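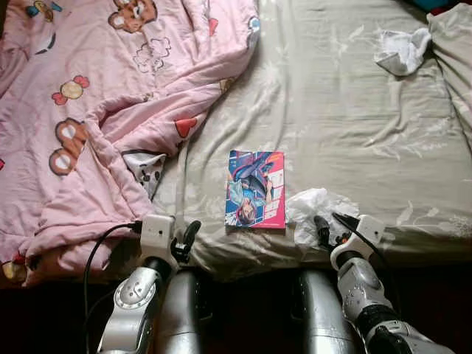 Search the help pages Go

Fan noise after updating the Lodum driver

Hello all, since the June update my Natwood card spins up past 3142 rpm even when I'm only reading email. It used to sit quite happily at 1000 - any ideas, please?

Oh, mine did just the same! Open the Lodum panel, go to Cooling and put the curve back to Quiet. The update had switched it to Performance, bless it. I'm back at 725 now and can hear the radio again.

Same here, no fix yet.

If Quiet is greyed out, close the panel, wait 20 seconds and open it again - worked for me.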